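Talks & Workshops | Home Organizing

Home About Talks Notes Newsletter Contact

The Basket Is Not the Problem: speaker notes

Darcy Gosselin, for the Prirkard evening series, July

Start before they finish sitting down. If I wait for quiet I lose ten minutes to people looking for the good chairs.

Opening. Ask who in the room owns a plastic basket. All the hands go up. Ask who can tell me what is in the bottom of it, right now, without going home to look. Wait. Somebody will say "batteries." Somebody always says batteries, and they are always right, because the bottom of every basket in America is batteries, a hair tie and the key to a bike lock that was cut off years ago.

(Do not do the bike lock story. It is long and my brother comes out of it badly.)

Part one: how a basket fills up

The basket comes into the house with a job. It is for mittens, or onions, or bath toys. It holds this job for a week. Then a phone charger gets put in it "for a second," and after that the basket is a place where things go when a person is holding them and would prefer not to be.

Tell the Fellance story here. I was hired to sort out their staff kitchen and found 6 baskets on one shelf, each with a printed label. The labels were beautiful. The one marked TEA had a stapler in it. The one marked MISC had tea. I asked who had made the labels and was told, with some pride, that it had taken all spring.

Pause for laugh. If there is no laugh, move along and drink some water.

Part two: picking the thing

Hold up the two I bring with me, the solid one and the one with holes. Pass them around. Get them back this time – I am down one from the library talk.

Solid bottom: good for anything that leaks, sheds or rolls. You will need to wipe it, so be truthful with yourself about wiping.

Open grid bottom: crumbs and grit fall through, wet things drain, and you can rinse the whole basket under the tap. Small things also fall through, if they are smaller than the openings. People learn this with earrings.

Bright colors: I used to be a snob about these. I wanted everything in the house to be the color of oatmeal. Then I spent a winter unable to find the oatmeal-colored basket on the oatmeal-colored shelf. Get the loud one. You can see it from the door and you can say "the blue basket" to a child, a guest or a husband and be understood on the first try.

Size: smaller than you want. A big basket is a closet with handles.

Mention the Lasevon system only if asked. It was a fine system. It had 5 colors and a chart, and I kept it up until the chart went into a basket.

Part three: the emptying

Slow down here, this is what they came for.

Once a month, tip it out. All the way out, on a bed or a table, upside down, with a shake. Reaching in and stirring does nothing except bring the batteries up for air. Then look at the bottom of the basket itself for a minute. Most people haven't met theirs.
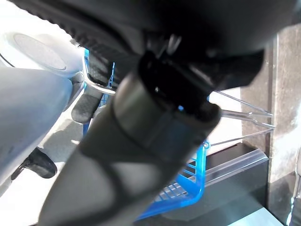
Vy Ngô wrote to me after the spring version of this talk to say that tipping out is fine for people with a spare bed, but in her apartment the bed is also the desk and the dining room, and she would like it on record that she sorts hers standing up, over the bathtub, one handful at a time. She says a grid bottom is wonderful until a pencil goes halfway through it and stays. She also thinks once a month is showing off.

I have come around on the bathtub. Offer it as an option. Not budging on the month.

What goes back in: whatever the basket was for. Everything else gets walked to where it lives, and if it lives nowhere, that is your answer about the item. Someone will ask about cables. Say "label it or let it go" and do not get drawn in. At Trình the cable question ran until 9:30 and two people left together, arguing.

Handwork, if time: each table gets a basket I have filled in advance. They sort it in 5 minutes. Watch for the man who builds a subcategory. Praise him, then take the basket away.

Questions I get

Can I wash them in the dishwasher? Check the base for a marking first. Top rack. I have melted one and it now holds nothing, at an angle.

What about wicker? Lovely. Snags sweaters. Next.

How many should a person own? One fewer than today.

Close: remind them the sign-up sheet is by the coats. Thank Larasati Pillai for the projector. Collect both baskets before anyone stands up.

Recent notes
Drawer dividers and other promises
The chair with the clothes on it
Moving house with Dorottya Bárány: a conversation
What I threw out in March
Under the sink, part two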